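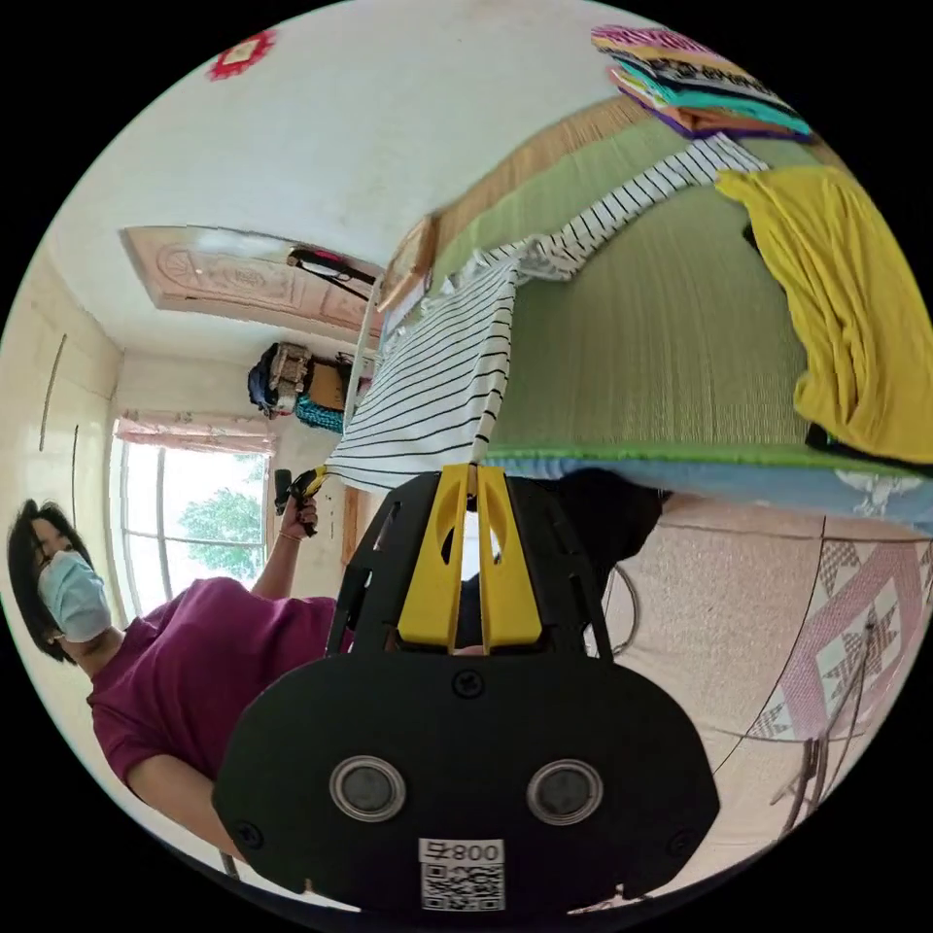 Is the Lenilar hand gripper kit a sensible first build if you've never made anything robotic before?

For most patient people I'd say it is, as long as you have a proper table to work on, a decent small screwdriver and two or three free evenings.

I bought mine in February after far too long spent dithering between it and the Milline, and I've been meaning to write it up properly ever since. The idea is simple enough. You build a gripper that you hold and work by hand, you use it to do ordinary jobs around the house, and what it records can later be used to teach a robot arm the same jobs. I don't own an arm yet (the spare room isn't big enough, and neither is my bank balance), but I've had a lovely time with the first half.

The kit came as 130 parts in little paper bags, and I was delighted to find every one of them present, down to the last washer. The booklet runs to 31 pages and is mostly very clear. Page 29 is the exception. It shows the finger slides from the back while the page before shows them from the front, so I fitted mine the wrong way round, took them off, had a cup of tea and fitted them wrong again. My friend Kristýna Murín, who has built two of these in the shared workshop at Zustesholm, rescued me over the phone and was very kind about it. Her tip was to leave the finger screws half a turn loose until both sides run freely, and I pass it on gladly!

Once it's together it feels solid and rather pleasant to hold, though my wrist starts to grumble after a long stretch. I've mostly tried it on laundry. T-shirts are fine, socks are easy, and thin slippery things like scarves are maddening, because you pinch two layers when you wanted one. I've since put a strip of grippy tape from Đorđević inside each fingertip and that has helped a good deal, although it wants replacing fairly often.

The software is the weak spot. Setting up took me longer than the building did, and it lost one whole evening of shirt folding when my laptop went to sleep. An update has cured that, I'm glad to say, and my folder now holds 2,098 recordings, a good many of them tea towels.

I'd have liked a carry case in the box, and spare screws, and a longer cable. Even so, I'd buy it again, and I've already promised to help my neighbour with hers when it arrives.

Four stars out of five. Reviewed July 21, 2021.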